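The long way round to a basket of washing

How one data-gathering project in Paserham turns household chores into training examples, and what gets thrown away

The recording day at Brumudik starts at 8.15 with a calibration routine that takes longer than most of the tasks that follow it. The humanoid is powered up, each joint is driven to a known position, and the readings are compared with those taken the evening before. If any joint disagrees by more than the permitted margin, the session does not begin. In August, when the building was warm, two mornings out of the first five were lost this way.

Brumudik occupies the upper floor of a former carpet showroom in Paserham. The company does not build robots. It buys them, fits them out, and produces recorded demonstrations of ordinary domestic tasks, which are then used to train control models. Its current project is called Vernadura, and its subject is laundry: picking up garments, putting them into containers, taking them out again, and moving the containers from one place to another.

The method is teleoperation. A trained operator wears a headset and a pair of instrumented gloves and sees what the robot's head camera sees. When the operator's hand closes, the robot's hand closes. Everything is logged with a common clock: the camera stream, the position of every joint, the current drawn by each motor and the command that was sent. One attempt at one task, from the start signal to the stop signal, is called an episode. An episode that is kept becomes one example for the learning system.

The tasks themselves are short and are written out on a sheet before recording. A typical entry reads "both hands, lift by the handles, hold, set down". Another reads "remove one garment, right hand only, place to the right". The wording matters because the same sentence is stored with the recording and later given to the model as its instruction. When the first batch was reviewed, the team found that operators had been told to "tidy" a basket and had each understood it differently. Some straightened the contents, some emptied them out. All of those episodes were removed. The verb no longer appears on any sheet.

The basket tasks are done at floor level. This was a deliberate choice and an unpopular one with the operators, who would prefer a table. Reaching down brings the arms and legs close together, puts the robot's own body into a large part of the camera's view, and leaves less room for error in the elbows. The project's technical notes argue that laundry in occupied homes is found on the floor more often than not, and that a model trained only at table height would have no useful behaviour to offer there.
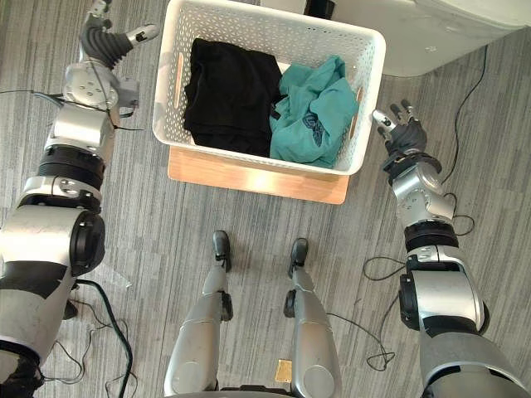
Variation is the main expense. A policy trained on a single basket in a single spot will learn that spot. It may score well in the room where it was trained and fail when the basket is moved by the width of a hand. To prevent this, the starting conditions are changed between episodes according to a schedule generated in advance. The schedule sets the position and angle of the container, which garments go in, how they are arranged and how the lights are set. Operators are not allowed to choose. Left to themselves, people put a basket where it is easiest to reach, and the resulting data is narrow in a way that is hard to detect until much later.

Clothing is a difficult subject for a learning system. A rigid object has a position and an orientation, and a few numbers describe it adequately. A shirt that has been dropped into a basket can take up an effectively unlimited number of shapes, and most of its surface is hidden inside its own folds. Dark fabrics add a further problem, in that the camera records very little contrast across them and the edge of a sleeve may be impossible to separate from the body of the garment. Vernadura includes a fixed proportion of dark items for this reason. Printed garments are included too, partly because a print gives the vision model something to follow as the cloth moves, and the team wishes to know how far it leans on that help.

The hands receive the most maintenance. A jointed hand with several fingers can do things a simple two-jaw gripper cannot, such as hooking through a handle slot while the thumb steadies the rim. It also has more parts to go wrong. Tendons stretch. Screws work loose. A finger that closes two degrees short of its command will still lift a basket, but the log will say one thing and the video will show another, and a model trained on the two together will learn the disagreement. Hand alignment is therefore checked after every 15 episodes, in addition to the morning routine.

Cables are the second recurring fault. The routing has been revised several times, and the present arrangement leaves generous slack at the wrist and elbow so that nothing pulls tight at full reach. Slack has its own cost. A loop of cable can catch on a handle or drift across the camera's view, and the reviewers have a separate code for each event. Episodes in which a cable merely passes through the image are kept. Episodes in which it touches the object being handled are rejected.

Review is done on the same day where possible. Each episode is watched at double speed by a reviewer who did not operate it, with the joint traces shown underneath the video. There are 13 rejection codes. The commonest covers hesitation, meaning that the operator stopped moving for longer than a set interval in the middle of a task. A pause of this kind usually means that the operator was thinking. The model has no access to the thought and sees only that at a certain point the correct action was to do nothing. If enough pauses are left in, the trained robot will stop in the same places and may fail to start again.

Failed grasps are treated with more care. At first they were all rejected. The present rule keeps an episode if the operator misses, recovers without outside help and completes the task. Such recordings show the model a state it is likely to reach through its own errors, together with a way out of it. They are labelled so that their share of the training mixture can be raised or lowered. The reviewers are strict about deliberate mistakes. An operator who knows that recoveries are wanted will begin to produce them, and a staged miss follows a different path from a real one. The hand slows before it arrives.

At the end of the first phase the project held 1,558 accepted episodes across 14 tasks. By the standards of large text or image collections this is a very small number, and the company makes no claim otherwise. Each episode costs the time of an operator and a reviewer, a share of the machine's wear, and the minutes spent resetting the floor. Resetting is the largest of these. Putting two garments back into a basket according to a schedule takes a person longer than it takes the robot to remove one of them.

Several attempts have been made to shorten the reset. The most successful was to pair the tasks, so that the end of one is the start of another: a garment taken out in one episode is put back in the next. This works for simple transfers and less well for anything in which the arrangement of the cloth matters, as the robot's placement is never quite what the schedule asks for. The team now accepts whatever arrangement results, photographs it, and records it as the true starting condition. The schedule is treated as a request.

The first evaluation took place in a different room, at the premises of Masri, a small firm which runs tests on trained models for several clients and has no part in recording. Separation of the two is written into the contract. Masri's staff chose the baskets and the clothes and did not tell Brumudik what they had chosen. The trained policy handled lifting by the handles with few faults. It was weaker at removing a named garment when two items overlapped, and tended to bring both out together. It was weakest where the basket had solid grips in place of open slots, a type missing from the training set altogether.

That last result has shaped the second phase. More containers have been bought, among them soft-sided and round ones, and the schedule generator has been changed so that no single container can account for more than a fixed share of any task. The separation of overlapping garments has been given a sheet of its own, with separate entries for pinching at a collar, at a hem and at an arbitrary point on the cloth. Operators have asked for a better sense of touch, as the gloves return only a coarse vibration on contact and give no indication of whether one layer of fabric has been caught or two. A revised glove is being tried in the afternoons.

One smaller change concerns the operators' hours. Review data from the first phase showed that hesitation rejections climbed steadily after the third consecutive quarter-hour of work, whoever was operating. Shifts in the headset are now limited to two such blocks, followed by a spell of resetting or review. The number of episodes recorded per day has fallen slightly under the new arrangement. The number accepted has gone up, and the carpet by the operator's chair has been fitted with a marked square so that the next person stands in the same place as the last.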